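Newsletter > Club news > Courts and kit

Courts, keys and the great ball question

Quick one this month, am typing between the junior session and the shop shutting, so forgive the state of it.

Courts first. Courts 1 and 2 at Weston are shut for resurfacing through October. Jodier have the job again. They did the car park end in spring and left it tidy, so no worries there. Courts 3 and 4 stay open but you MUST book, even for a knock-up. Yes, even at eight in the morning. Two pairs turned up for the same slot last week and neither had booked. Awkward all round.

Keys. If you still have one of the old brass keys (the ones cut in 1992, long bit, stiff as anything) please drop it in the box by the door. They won't fit after the new gate goes on. New gate is a code. Code changes monthly and comes by email. Do not write it on the gatepost in pencil.

Now balls. Most of the post this month was about balls.

We have been buying the same ones for years and several of you feel they go dead too quick. Fair point. Pressurised balls start losing bounce from the moment the can is opened, used or not, so a tin left half finished in a boot over the summer is no good to anybody by autumn. Pressureless last longer but feel heavy off the racket, and the Zurnton league won't have them in matches. So, a bit of both from now on. Match tins stay locked in the cupboard, team captains sign them out. Pressureless for coaching, the machine and the wall.
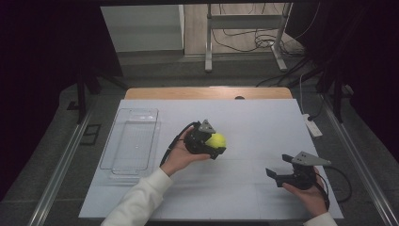
One ball, one clear tray.

How to tell if a ball is done, for those who asked. Drop it from head height next to one from a fresh tin. If it comes up well short of the new one, it's done. Squeeze it too, a good one barely gives. Bald ones skid and fluffy ones float, so look at the felt aswell. Don't put dead balls back in the basket "for the juniors". The juniors notice. They're better than most of us.

Dead balls go in the sack under the noticeboard. The kennels at Tagle take as many as we can give them, the primary school wants some for chair legs (cut a cross in, push on, no more screeching), and Remedios Tiongson is after a dozen for her massage class. Ask her about the two-in-a-sock thing for your lower back. I was doubtful. Am now a convert.

Wet balls: dry them indoors, not on the radiator. The felt goes hard and they play like stones.
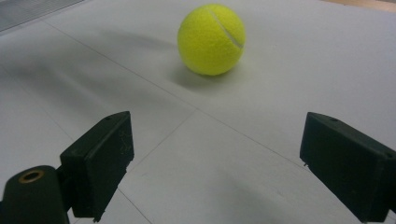
Felt and seam, close up.

Winter ladder. Starts once 1 and 2 reopen. We have 27 names down so far, would like more at the lower end, it's meant to be friendly. One match a fortnight, best of three, tie-break instead of a third set if the light is going. Floodlights are on the same meter as last year, tokens from the bar. Result goes on the sheet, winner writes it up. Please write the actual score. "Won easily" is not a score.

Walkover rule, same as before. If you can't agree a time after three proper tries, the one who offered the most dates gets the points. Keep your messages.

Money, briefly. The summer raffle and the cake stall made £3457 between them, which is the best we've done. All of it towards the resurfacing. Huge thanks to everyone who baked and everyone who bought back their own cake. The lemon one went for silly money.

Rackets. Willy Van Acker is stringing again after his shoulder. Leave yours in the rack behind the bar with a label on it saying name, phone and tension. If you don't know your tension put "same as now" and he'll do his best. Allow a week. He'd rather not be rung at tea time. If your strings haven't been touched for two winters they want doing, broken or not.

Lost property: one blue visor, a child's left trainer, a very nice flask, reading glasses x 3. Goes to the charity shop at the end of next month.

Tea rota has gaps. You know what I'm going to say. Sheet is on the fridge.

That's it, got to run, shop shuts at half five and we've no milk.

Comments

Baseline Bev: Is the flask green with a dent? If so mine, been looking everywhere. Will pick up before juniors.

T. Marsh: Could we not have the pressureless ones for the ladder too? My elbow isn't keen but my wallet is.

Remedios Tiongson: A dozen is plenty thank you! Bald ones fine, in fact bald ones better. No soggy ones please.

Pat (court 4 regular): what about people who dont have email for the gate code

Willy Van Acker: Labels please. I have four rackets here all marked "Dave".

Contact the newsletter desk | © Weston Lawn and Hard Court Club | Back to top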